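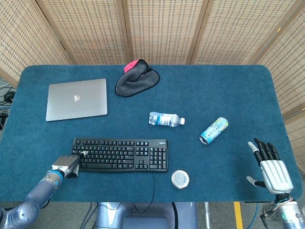
Chapter 9
Acoustic Conditions in Shared Workplaces

9.1 Scope of the chapter

Chapters 7 and 8 treated sound transmission between enclosed rooms. The present chapter deals with sound within a single open floor, where source and listener occupy the same air volume and the partition between them, if there is one, stops short of the ceiling. Three mechanisms are considered: direct propagation, reflection from room surfaces, and diffraction over and around screens.

On completing the chapter, the reader should be able to calculate the spatial decay rate of speech from a set of measured levels, estimate the insertion loss of a freestanding screen, and specify ceiling absorption for a given workstation density.

9.2 Terminology

A screen is any partial-height barrier with no structural connection to the ceiling. Folding dividers fall within this definition. A screen with a porous or open-weave infill provides little insertion loss at speech frequencies, whatever its height, and should be treated in calculation as a visual barrier only. A solid core is required before the methods of Section 9.5 apply.

Distraction distance is the distance from a talker at which the speech transmission index falls below 0.50. Shorter distances indicate better conditions for concentrated work.

Background sound level refers to the steady level produced by ventilation and building services in the absence of occupants. It is measured after hours, with the plant operating at its normal daytime setting.

9.3 The Ferkholm floor

Worked problems in this chapter draw on a single building, the Ferkholm office at Zirkville, surveyed in August by Braulio Ventura. The floor has a volume of 2,641 cubic metres and accommodates 64 workstations. Before refurbishment, the ceiling was painted concrete and the floor was covered in thin carpet tile. Absorption attributable to furnishings was assessed at 142 square metres in the 500 Hz octave band.

The drawings label the northern half of the floor Ondrejka and the southern half Mestari. The two zones share a ceiling height but differ in their screening, and students should take care to use the correct column of Table 9.1 when working the problems.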